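Two months with the Clurkon outdoor kit

11/02/2023

I promised to write about the Clurkon when I had used it long enough to have an opinion. Now I have one, and it is mostly good, with a few complaints which I will put at the end so the patient readers get them.

For those who are new on this blog: I have a small four-wheel robot base which I built in August, and until now it could drive only indoors. In the hallway it was very good. On the street it was lost. The Clurkon is a kit from Gudine that you bolt on top of such a base. You get a camera, a small computer, a mast in two pieces and the software, which follows painted lines and keeps the robot between them. It is sold for people who want to try outdoor driving without writing everything from zero. That is me exactly.

What is in the box

The box is smaller than I expected. Everything lies in grey foam, and the cables have labels in the same colours as the sockets. I liked this very much. The manual has 124 pages, and it is written well until the chapter about calibration, where I had to read one paragraph many times. The screws are 2 mm shorter than my plate needs, so I bought longer ones at the hardware store.

Putting it together took me one evening. The update of the software took the second evening, and I will say only that my internet is slow.

Choosing a place to try it

I live near the Horudach sports ground, where the running track is open to everybody when there is no training. A track is a fine place for this kind of kit. The lines are white, the surface is red, and the curves are gentle. I went there under a grey sky, which the manual recommends for the first drives, as hard shadows can confuse the line finder.

My first worry was the inside edge. On our track there is a strip of gravel and dirt between the red surface and the grass, and small wheels do not love gravel. 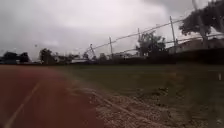 How it drives

You start by putting the robot in the middle of a lane and pressing the green button in the app. The kit looks for the lines, shows them in the app as two blue curves, and then asks for a speed. I always begin with the slowest. The maker promises up to 7 km/h, but my motors cannot do it, so I have nothing to say about that.

On the straight part I am really satisfied. The steering is calm – it does not swing left and right like my own program did. In the curve it is more nervous, and when there is only one line it can see well, it slows down and waits for you to confirm. At first this annoyed me. Later I understood it is a sensible behaviour, and you can change it in the settings under "Caution".

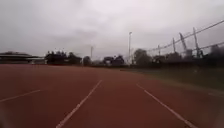 Lane driving at the Horudach track, seen by the Clurkon camera.

The pictures it saves are soft, as you notice. For finding a white line it is enough, but if you hope to make nice videos for your family, buy another camera.

What I do not like

The app forgets the name of my robot (it is Patrício) every time I close it, and then I have a "Device 18" again. The mast shakes when the ground is not smooth, and I think one more bracket would cure it. Also the charger has a very short cable.

Would I buy it again? Yes, for a track, a parking lot or a school yard with good lines. For a forest path, no. I still have to try the return-to-start function, and for this I need a dry weekend and new batteries.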